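Pretden Community Rooms: Frequently Asked Questions

How do I book a room?
Fill in the form at the front desk or call during office hours. We hold a request for 2 days, then release it if the deposit hasn't been paid.

How many people fit?
The Skeverura Room seats 65. The Moltuvik Room seats 30 at tables, fewer if you want space to move around.

What does it cost?
An evening in the Skeverura Room is $65. The Moltuvik Room is $30. The deposit is the same as one evening's fee and is returned by check within a week.

Can I book the same evening every week?
Yes, for one season at a time. The fall season opens for booking on July 8, 2026. Groups that met with us in the spring do not get first pick.

Can we bring food?
Cold food and drinks are fine in both rooms. The kitchen is a separate booking, and the stove may only be used by someone who has done the short safety walk-through.

Is there parking?
The lot behind the building is free after 5 p.m. Please leave the spaces by the Ristić bakery open. They load there until late.

Can we hang things on the walls?
Use the hooks. No tape, no tacks. Paint repairs come out of the deposit.

What if we need to cancel?
Tell us a week ahead and you get everything back. After that we keep the fee and return the deposit.

Are there boards to write on?
Ask when you book. Use dry-erase markers only, and wipe the board before you leave. 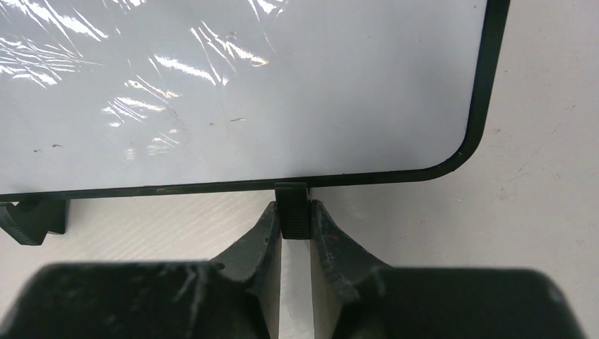
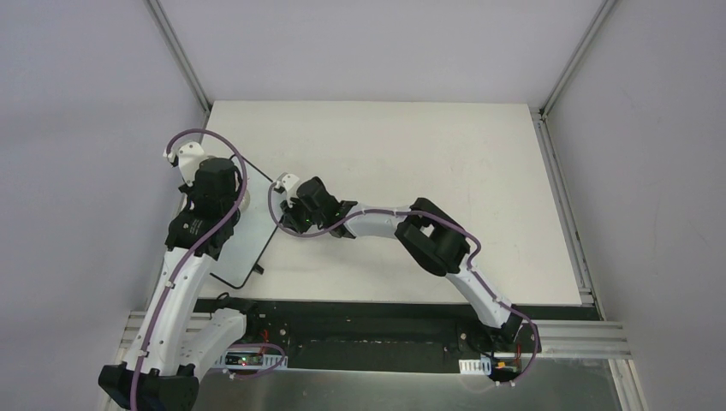
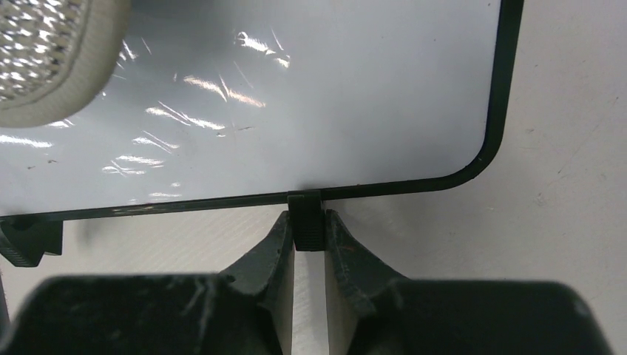 Comments

Ximena Quiroga
Does the one-week rule count from the day I call or the day you confirm? I canceled our April potluck by voicemail on a Sunday and lost the fee. It would help to have that spelled out on this page.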